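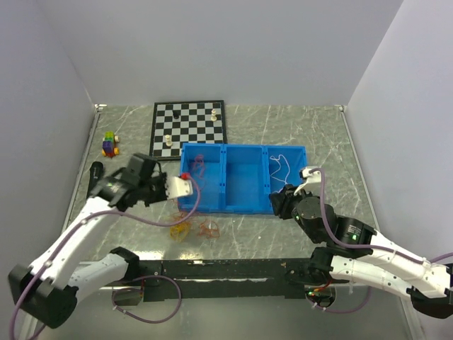

Chessboard with three pieces, next to the blue bin

08/06/2023

My cousin Mayuree rang last week to ask whether I still had the list from our wedding, the one with the envelopes on it, and I said of course I do, it's in the tin with the spare buttons. She and her fiancé are at the stage where both families have started talking about the sin sod, very politely, over a great deal of fruit, and she wanted to know how we had managed it.

Well, slowly, is the answer! Chaiwat's parents came down from Wannasri with his uncle Vichien, who did all the talking, because in that family he always does. My mother had a figure in mind and wouldn't say it. Vichien had a figure in mind and wouldn't say it either. They talked about the road, and the price of eggs in Satville, and somebody's knee, and after 3 pots of tea my father simply wrote a number on the back of a receipt and slid it across. Everyone looked relieved and had lunch.

What I told Mayuree is that the money itself was the smallest part of it for us. My parents had already decided to give it back after the ceremony (plenty do, though I wouldn't count on it or bring it up first), and it went towards the deposit on our flat in Etgate. But I was glad it had been laid out on the cloth with the gold and the flowers, with my grandmother leaning right over to have a good look. I had expected to feel awkward about that bit — a little like something in a shop window — and on the day I was mostly worried about my hair.

The envelopes were another matter. We had 300 guests, which was my mother's doing, and Sombat sat at the door with the heart-shaped box and wrote every name down in his lovely square handwriting. Do have someone like Sombat. We still get the list out before we go to anyone else's wedding, so that we can give back a bit more than they gave us.

Mayuree is hoping for December, if the hall in Jatel is free. I've promised to bring the list over, and to sit next to Uncle Vichien and keep his cup full.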